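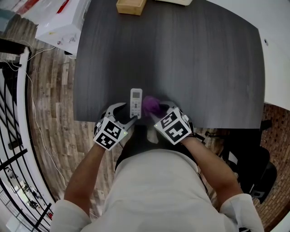

附件1:大桌,深灰色木纹台面,俯视

工单主题:Drumum 新风主机间歇性低频嗡声
房间:303
状态:处理中(曾被关闭,已重新打开)
提交人:Junaid Arain
处理人:Amparo Montoya(Gritero 售后)
安装方:Alvarado,现场技师 Wilmer Espinoza
提交日期:2026年4月11日,星期六

问题描述(Junaid Arain)

303 房间的新风主机会发出一种低沉的嗡声。声音不大,开着窗基本听不出来,关上窗就很明显,坐在大桌靠里那一侧尤其难受,像有辆大车停在楼下一直不熄火。它不是一直响,每次持续17分钟左右就停,过一阵再来。停的时候没有任何过渡,一下子就没了,比响的时候还让人注意。

去年11月装机以后一直正常,换过滤网以后开始的。至于是不是滤网引起的,我不下结论,只说时间上是这个顺序。

我已经做过的:关机重启,断电重启,把风量从自动改成手动低档,把滤网拆下来重新装了一遍。都没用。请不要再让我做一遍。

另外请说明,Grellik 控制面板上为什么一直显示“运行良好”。响的时候显示良好,不响的时候也显示良好。

回复(Amparo Montoya)

您好,感谢您的反馈。低频噪声通常由环境因素引起,建议您先排查冰箱、空调外机、电梯和楼上住户的设备。同时请尝试重启主机,并确认滤网安装到位。如果问题消失,本工单将自动关闭。

回复(Junaid Arain)

重启和滤网我在上面写过了。

冰箱:这一层的茶水间有一台,在走廊另一头。我把它的插头拔了,嗡声照旧。空调外机这个季节没开。电梯晚上几乎不动,嗡声照样来。楼上是屋顶。

反过来,嗡声响着的时候我把新风主机关掉,声音在叶轮停下之前就没了。我试了好几次,每次都一样。所以环境因素这个说法,我暂时不接受。如果你们有依据,请写出来。

回复(Amparo Montoya)

您好,已将您的情况转给技术组。技术组初步判断为固件问题,建议升级到最新固件。新版固件优化了风机控制算法,可有效改善用户听感。

回复(Junaid Arain)

“改善用户听感”是什么意思?是声音变小,还是我会觉得它变小?我去看了更新说明,上面写的是“提升整体体验,修复若干已知问题”,没有一句提到噪声。

我还是升级了。过程顺利,面板重启后换了一套图标,滤网寿命从还剩一半跳回全新。嗡声没有变化。滤网寿命为什么会变,也请一并解释,因为我是按那个数字订滤网的。

内部备注(Amparo Montoya,后改为对客户可见)

固件升级无效。滤网计数被清零属已知现象,会在后续版本处理。申请现场检查,转 Alvarado。

现场记录(Wilmer Espinoza)

到场时没有嗡声。等待期间检查了以下部位:

主机吊装螺杆,无松动。减振垫位置正常,没有压死。进风软管有一处弯得偏急,不算违规,但我顺手放缓了。排风口止回阀动作正常,弹簧没有卡涩。滤网方向正确,边框有一角略翘,已按平。

用手机上的频谱软件测了一下背景,没有看到明显的峰。离场前主机运行安静。建议观察,如无复发可关闭工单。

回复(Junaid Arain)

Wilmer 走后不到一顿饭的工夫它又响了。

我不怪他,他来的时候确实没响。但“离场前安静”不能当作修好的证据,这机器本来就有一大半时间是安静的。请把工单重新打开,你们系统当天晚上就自动关了,还给我发了一份满意度问卷。问卷里没有“问题没解决”这个选项,最接近的一项是“一般”。

从今天起我自己做记录。每次响的时候写下三样东西:几点开始,面板上的风机转速,窗是开还是关。

用户记录摘要(Junaid Arain)

周一晚上:响,转速800,窗关。
周二早上:不响,转速比800高一截,窗关。
周二下午:响,转速800,窗关。
周二夜里:响,转速800,窗开了一条缝,声音轻一些,但还在。
周三中午:不响,转速低于800,窗关。
周三晚上:转速从低往上走,经过800时响了一下就过去了;后来回落,停在800不动,一直响到它自己又换档。
周四:同事在开会,面板没看清,不计入。

样本不多,我知道。但每一次响都对应同一个转速,一次例外都没有。手动低档也不解决问题,因为低档设定值就是800。这一条我查了说明书,写在附录的表格里,字很小。换句话说,我一开始按建议切到手动低档,等于把它固定在了会响的地方。

回复(Amparo Montoya)

您好,感谢您提供详细记录。技术组认为转速与噪声之间可能为巧合。建议更换风机总成,费用由用户承担,可享受老客户优惠。

回复(Junaid Arain)

不同意。

如果是巧合,请告诉我需要多少次记录才不算巧合,我照着记。如果风机坏了,为什么转得更快的时候反而没声音?轴承有毛病的话,转速高只会更吵。这是我的常识判断,可能不对,但在花钱换总成之前,我想听到一个能对上记录的解释。

另外,机器还在保修期内。优惠一词从何谈起?

第三方意见(Nurhan Kırmızıgül,楼宇设备顾问,应用户请求旁听本工单)

看过记录,我倾向于认为是共振。风机在某个转速下激起了风管或吊顶里的某一段,离开这个转速就不响。这类问题换风机多半没用,换完转速一样,管子也一样。

有一个很便宜的验证办法:让机器停在800,有人趴到检修口边上,用手按住不同位置的风管,看按到哪里声音变。如果按哪里都不变,我这个判断就是错的,可以再回头看风机。

频谱最好用一支正经的测量话筒重测,手机在低频段靠不住。Wilmer 上次没测到峰,一半原因是机器没响,另一半可能就是手机。

回复(Junaid Arain)

共振这个词我也听过很多次,常常是说不清原因时的万能答案。不过至少这回附带了一个能把它推翻的试验,我愿意配合。

请 Alvarado 安排第二次上门,并且请带上能把转速锁住的工具。上次就是干等。

现场记录,第二次(Wilmer Espinoza,Junaid Arain 在场)

用服务模式把转速锁定在800,片刻后嗡声出现,持续不断。解除锁定后消失,重新锁定后再次出现。可复现。

测量话筒测得主峰在177赫兹,放在主机正下方和放在大桌靠里一侧,峰的位置相同,桌子那边反而更高。

逐段按压风管:
主机出口软接,按住无变化。
第一个弯头,无变化。
弯头之后的直管,按住中段,声音明显减弱。松手恢复。
末端风口,无变化。

检查该段直管,发现中间少一个吊架。图纸上有,现场没有,吊顶里能看到预留的孔。临时用绑带和一块橡胶垫把管子固定在旁边的龙骨上,嗡声基本听不到,主峰降到和背景差不多。

补充:上次记录里写“吊装螺杆无松动”,指的是主机的吊装,风管吊架当时没有逐个核对。

回复(Junaid Arain)

我在现场,以上属实。按住那段管子的时候声音确实变了,我让 Wilmer 背对着我随机按和松,我坐在大桌那边听,每次都能说对。这不算严格的试验,但比“建议观察”强。

仍然没有解释的几点,请不要当作已解决:

一、为什么去年11月装好后那几个月没响?少一个吊架,应该从第一天就少。我能想到的是换滤网之后阻力变了,自动模式停在800的时间变长,以前只是路过。这是猜的,没有旧的转速数据可以对照。Grellik 面板只保留很短的历史,升级固件的时候又清了一次。

二、每次响的时长为什么那么接近?如果是自动模式的换档周期,请技术组确认。问一句写控制程序的人应该就够了。

三、面板的“运行良好”到底在检测什么?如果只检测有没有通电,就请写“已通电”。

回复(Hortensia Mamani,Gritero 技术组)

这张工单现在由我接手,逐条回答。

第一点,您的推测和我们的想法一致,但同样没有数据支持,所以我不写成结论。换滤网后初始阻力下降,自动模式确实更容易停在低档。

第二点,自动模式在低档有一个最短保持时间,到时间后重新读取二氧化碳数值,再决定是否换档。您听到的时长应该就是这个。这个参数没有写进用户说明书,我已提出补上。

第三点,该状态目前检测供电、通信和风机是否在转,不检测振动或噪声。文字改不改不由我决定,我只能转达。

更换风机总成的建议撤回。吊架缺失属于安装问题,由 Alvarado 免费补装。滤网计数请以实际更换时间为准,我们会在后台替您改回去。

回复(Junaid Arain)

收到。撤回建议请在工单费用栏里也体现一下,那里现在还挂着风机总成的报价,状态是“待用户确认”。

吊架补装之前,绑带先留着。装好以后我要求把转速锁在800跑一遍,话筒放在同一个位置再测,数据贴在这里,之后我会再记一周。在此之前请把自动关闭功能关掉。

系统消息

费用栏已更新:风机总成(已取消)。自动关闭:停用。

现场记录,第三次(Wilmer Espinoza)

原位补装吊架,带减振胶垫,拆除临时绑带。锁定800,运行期间未听到嗡声。话筒位置与上次相同,177赫兹处无突出峰。顺带把同一条管路上其余吊架全部核对,齐全,其中靠风口的一个螺母偏松,已紧固。测量截图已上传。

回复(Junaid Arain)

看过截图,和上次的对比图刻度一致,这点谢谢,我原本以为会不一致。

目前安静。记录继续,下周同一时间更新。满意度问卷等到那时候再填,如果那时候已经加上了合适的选项的话。

系统消息

状态变更:处理中,等待用户观察结果。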